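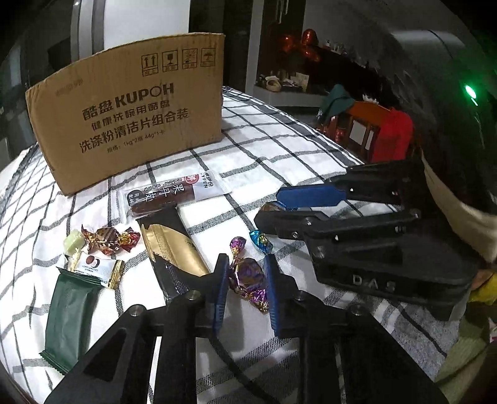 Goods-in checklist for small parcels: what we look at and why

By Ritu Nishad
April
2 min read
31 shares | 4 comments

We run through this list at the Workby unit each morning before anything goes up to the shelves. It covers boxed household goods and packaged food. Pallets have their own sheet.

1. Outer carton
Check all six sides, corners first. Crushed corner: open and inspect. Split seam: photograph before opening.
Comment – two cartons from Clitmont had a soft base this month. Both went to the quarantine bay.

2. Handling marks
Read the arrows, glass and umbrella symbols and store the carton to match. A smudged mark counts as a mark.
Comment – two arrows means upright on the trolley too. Please stop laying them flat to fit the lift.

3. Label and quantity
Compare the carton with the delivery note. If the label is in a language you don't read, match the size and weight figures and ask for a translation before booking in.
Comment – 1000 g and 1 kg are the same thing. We had a query raised over this.

4. Cleaning products
Sniff for leaks, then look for damp patches. Keep on the low racks, bay 40 only.
Comment – OK. Spill kit refilled.

5. Packaged food
Crimps closed at both ends, no pinholes, date readable. Food never shares a shelf with item 4, even overnight.
Comment – FAILED on the afternoon check. Kanaujia order 133 was left next to the descaler. Moved and signed off.

6. Tools
Safety knives only, blade in when not cutting. Handine cutters with a cracked grip go in the red tub.
Comment – one in the tub, replacement ordered.

7. Floor and exits
Straps, film and tape in the bin. Fire door clear to the full width.
Comment – clear at 7.30 am, blocked by a cage at noon. Driver spoken to.

Initial each line as you go. Completed sheets go in the blue folder by the hatch.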